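Betreff: Re: [Chorliste] Proben ab Januar, Raum und Online-Termine
Datum: 15. Nov. 2021

Hallo zusammen,

> Gibt es schon etwas Neues zum Probenraum? Im alten
> Saal dürfen wir ja nur noch bis Jahresende bleiben.
> Und bleibt es bei den Stimmproben über Gruveo,
> oder fällt das dann weg? Ich müsste meine
> Schichten bald eintragen.

zum Raum: Natside hat uns den großen Raum im Erdgeschoss ab Januar zugesagt, vorerst bis zu den Sommerferien. Die Miete beträgt 431 Euro im Monat, Heizung inbegriffen. Dazu kommt eine Kaution von 400 Euro, die wir aus der Rücklage nehmen. Auf dem Chorkonto liegen zurzeit 3.651 Euro, der Beitrag muss also vorerst nicht steigen. Über den Sommer hinaus reicht das allerdings nur, wenn das Frühjahrskonzert etwas einbringt.

Zugelassen sind dort 28 Personen. Für Alt und Bass zusammen geht das gut, für den ganzen Chor wird es knapp. Ich schlage deshalb vor, dass wir bis zum Konzert abwechselnd proben: eine Woche Frauenstimmen, eine Woche Männerstimmen, danach eine gemeinsame Probe in Bukcombe. Der Saal dort ist größer, aber die Anfahrt dauert eben — bitte bildet Fahrgemeinschaften.

Die Stimmproben über Gruveo bleiben vorerst. Gemeinsam singen klappt online wegen der Verzögerung nicht, für Aussprache und Einsätze genügt es. Den Link schicke ich jeweils am Vortag über diese Liste.

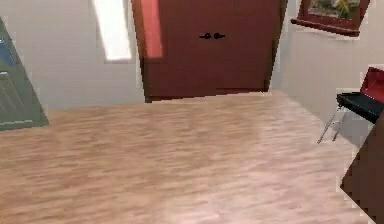
Noten: Die Campbell-Sätze sind bestellt. Wer noch Leihnoten vom letzten Programm zu Hause hat, bringt sie bitte zur nächsten Probe mit, Bleistifteinträge vorher ausradieren. Es fehlen vor allem Tenorhefte.

Offen ist noch das Klavier. Unser E-Piano kann bei Natside nicht über Nacht stehen bleiben, wir brauchen also jemanden mit Kombi. Meldungen bitte direkt an mich und nicht an die ganze Liste.

Wer mit dem Wechselmodell nicht einverstanden ist, schreibt das bitte bis Monatsende hier.

Viele Grüße
die Chororganisation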